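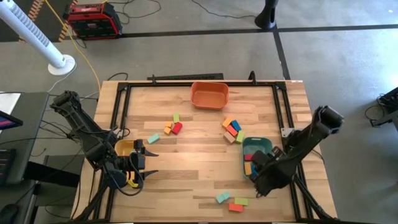 A two-arm tabletop cell with a bowl and foam block task in progress.

The Sudusa Bench is a two-arm robot workstation supplied as a kit by Hundora, a maker of laboratory and teaching equipment based in Londbridge. It is intended for research groups, colleges and small development teams who need a pair of robot arms working over a shared surface, and is sold together with a set of handling tasks, an installation service and a support plan. The kit was first offered in January and entered its present form with the revision dated 2019-04-11.

Design

The workstation is built on a table with an outer border of extruded aluminium rail. The arms stand on opposite sides and reach inward, so that their working areas overlap in the middle. Each arm ends in a gripper. Cables are carried along the outside of the links, an arrangement the maker defends on grounds of easy repair, although several owners have asked for covers.

The rails accept clamps and posts at any point along their length. Users may therefore add lights, sensor mounts or stops without drilling the table. The tabletop is a separate part and can be ordered in wood or in a plain grey laminate. The wooden top is the more common choice in teaching rooms — it is quieter when objects are dropped, and it can be sanded and oiled after heavy use.

The complete kit weighs 38 kg without the tabletop. Assembly requires two people and the supplied hex keys. Hundora recommends a level concrete floor, with the control desk placed beside the table and clear of both arms.

Task sets

The workstation is delivered with plastic bowls and foam blocks in several colours. In the standard exercise, blocks are placed in loose groups on the table and must be moved into a bowl. One arm may hold or shift a bowl while the other handles the blocks. Foam was selected for its low weight and because it tolerates an uneven grip.

A second set, containing cloths and lidded boxes, is sold separately. The task guide was written by Yvette Wong, who also prepared the training course given to new owners. It sets out starting layouts for each exercise and a simple scoring sheet, and leaves the choice of control software to the user.

Service and support

Installation is carried out by Bélanger, Hundora's service partner. The standard visit covers mounting of the arms, alignment of the grippers and a short course for operators. Replacement gripper fingers are treated as consumable parts and are excluded from the warranty, which runs for 3 years on the arms and rails.

Reception

Early users have praised the open frame and the ease with which exercises can be reset between sessions. Criticism has centred on the price of spare cables, and on the printed manual, which runs to 486 pages and has no index. A shorter guide for classroom use has been issued to owners on request.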